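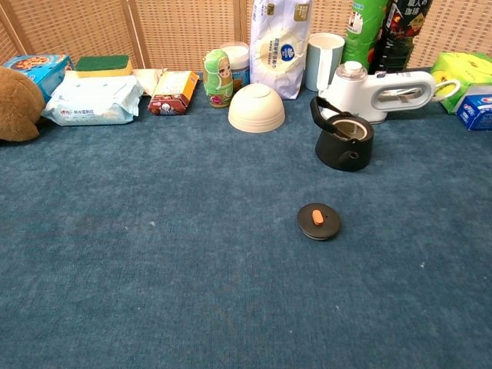 How do you clear a flat when the person leaving it has to be out by the end of the month?

"You start with whatever is going to be used last," says Cornel Rusu. "Most people start with the things they use least, and then they're stuck on the final morning with a kitchen full of small stuff and no boxes."

Rusu has been helping people move house for 14 years, first as a driver and now on his own, under the name Undimow. He doesn't do the lifting any more. His part of the job is the week or two before the van comes, when he goes through a home with the person who lives in it and decides with them what goes, what stays and what gets given away. We spoke in January, at his office in Endness, over two pots of tea.

His method is to bring things down to the floor. Cupboards and shelves hide what is in them, he says, and people pack a cupboard as it stands because that is how they are used to seeing it. He prefers a clear stretch of carpet and a single row along one side, with everything standing where it can be seen.

"You want to look at it all from the same height," he says. "A kettle next to a bowl next to a packet of wipes. They've got nothing to do with each other and that's fine. You only have to ask the same thing about each of them. Will you want it in the first hour at the new place?"

The kettle nearly always passes. So does a cup. He is strict about lids, which in his experience go missing more than anything else in a move. A lid that has come away from its kettle gets put back on or taped to the handle before anything else is touched.

"I've had people ring me up months later over a lid. The kettle's fine, the lid's in a box of shoes."

Cleaning things are the other group he watches. A sponge, wet wipes and tissues should stay out until the very end and travel in a bag by hand. He says people pack them early because they look untidy, then go and buy the same things again that evening.

Food and drink he treats separately. Bottles go upright or they don't go. A coffee bottle can be drunk on the day. Paper bags with the top folded over make him cautious, and he asks for them to be opened. "It might be tea, it might be receipts. I don't guess. I've been wrong too often."

Some of his customers have lived in several countries and have kitchens to match, with labels in three or four languages. He has no trouble with this as long as the owner is in the room. When they aren't, he photographs the label and sends it to them.

I asked about appliances. A garment steamer, he says, is a nuisance to pack well. The tank has to be emptied the night before and left with the cap off, and the cord wound loosely. He puts it in with towels. He doesn't like to see one at the bottom of a box with books on it, and he has seen that more than once.

"It's the tank that goes. Then it leaks the first time you use it and you blame the water."

Bowls he packs upside down, with paper under the rim. He showed me with the sugar bowl from the tea tray. Stacked the right way up, he says, they take the weight on the foot of the one above and chip. He also fills hollow things. A canister can hold tea towels or cutlery if it's clean, and a large cup can hold a small one wrapped in a sock.

Then there are ornaments. He is patient with these and doesn't press anyone to get rid of them. A nesting doll is one of the easier ones, he says, since it has done most of its own packing, but he still likes to open it up and put a twist of tissue between the layers so that the paint doesn't rub.

"I had a woman going back to Kurtuluş who spent a whole afternoon on one shelf of ornaments. We did the rest of the flat in the morning. It was her afternoon, she could spend it how she liked."

Folding screens get a blanket and go in last, flat against the side of the van. Woven panels won't stand being leaned on. He would sooner carry one in a car if it fits.

For boxes he uses a firm called Vulance, which sells them used. He bought 3000 last year and says he'll need more this year. He writes on the side of a box and never on the top, and he gives the contents in plain words. "Kitchen" is no good to him. "Kettle, cup, tea" is.

What about people who have left it too late? He gets those calls as well, usually at 7 in the morning.

"Then you do one row," he says. "You do the first-hour things, get them in a bag, put the bag by the door. After that you can be as rough as you like with the rest. You'll be cross about it later, but you'll have had a cup of tea."

His own move is planned for the spring. He hasn't started packing.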